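Wrist Cameras and Closed-Loop Control: notes for week 4
Keegan Cosgrove

Okay, so last time we got the arm moving in the simulator and everybody was happy until I asked you to make it stop in the right place. Today is about stopping in the right place.

Your setup is the same one as before. Wonura runs the physics, Tromden does the rendering, and your own Python script sits in the middle and pretends to be the brain (I've seen some of your scripts, we'll work on it). The policy gets one wrist camera image per step plus the joint angles, and it hands back a small change in gripper pose. That's the whole loop. Please don't make it bigger yet!

A thing I want you to look for in your wrist views: the fingers hardly move in the image, and the world moves around them. When the arm rotates, the floor seems to swing the other way. If your controller treats image "up" as world "north", it'll work beautifully at the start pose and then wander off the moment the wrist turns.
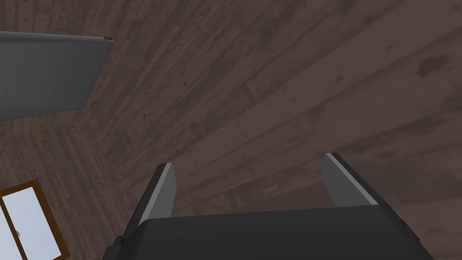
So, frames. Every command your script sends is written in the gripper frame, and Wonura wants it in the base frame. You need the current rotation of the wrist to get from one to the other, and it has to be the rotation from the same step as the image. Last September half the class used the pose from one step earlier, and we got these lovely slow spirals. Very pretty, zero grasps.

How do you check it? Log the timestamp of the image and the timestamp of the pose side by side and subtract. Do this before you touch any gains. I mean it, I once spent an entire evening tuning a gain that was completely fine.

On episode length: cap it at 600 steps. If the arm hasn't reached the target by then it's lost, and letting it run to 2000 only fills up your disk.

For the homework, take the starter controller, fix the frame conversion, and run it with seed 443. Then change the floor texture and run the same seed again. Plot both paths on one set of axes and write me a paragraph on where they split, if they do. Hand in the plot, the paragraph and your log file.

Reading for next time is the Rakena chapter on delays. Skip the proofs, we'll do those on the board.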